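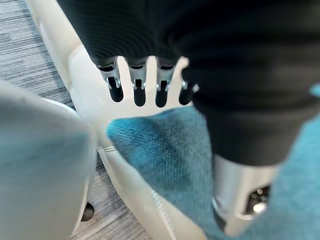

White chair with teal cushioned seat.

Review: Camard Tag and Label Punch, Large Format

The Camard Tag and Label Punch is intended for paper crafters who produce gift tags, scrapbook labels and journaling cards in quantity. It cuts a single shape, a tall tag with clipped corners and a round hole at the top, and it is supplied with 2 interchangeable hole inserts. The item under review is stock number 3214, purchased at the regular price from Tikkanen in March.

Members of our paper arts section used the punch over several meetings. Elli Hakala prepared the test stock, which consisted of plain cardstock, patterned scrapbook paper, vellum and a quantity of old sheet music. Heikki Mustonen recorded the results.

On cardstock of ordinary weight the punch performed well. Edges were clean on all four sides and the clipped corners matched from one tag to the next. Patterned paper gave the same result when a single sheet was fed at a time. With two sheets the lower tag often showed a ragged corner, and the instructions advise against the practice.

Vellum was less satisfactory. The blade tended to crease the material before cutting it, and the hole was seldom complete. Placing a sheet of copy paper underneath improved matters — though it also slowed the work. The sheet music, printed on thin and rather brittle paper, tore in more than 16 cases and cannot be recommended for this tool.

The lever requires firm pressure. Huguette Gauthier, who has made tags for our holiday table since 1999, found it comfortable for short periods but preferred to stand for longer runs. Members with limited hand strength may wish to consider the smaller Skandonus model, which has a longer handle and cuts a narrower tag.

Changing the hole insert takes a small screwdriver, not included. The tray for paper scraps holds little and opens too easily when the punch is lifted. The lock for storage is sound.

The section rates the punch as good for cardstock and patterned paper, and fair for all other materials. The section's copy may be borrowed on Friday evenings. Requests should be addressed to Pirjo Väisänen, and the punch should be returned with both inserts and an empty tray.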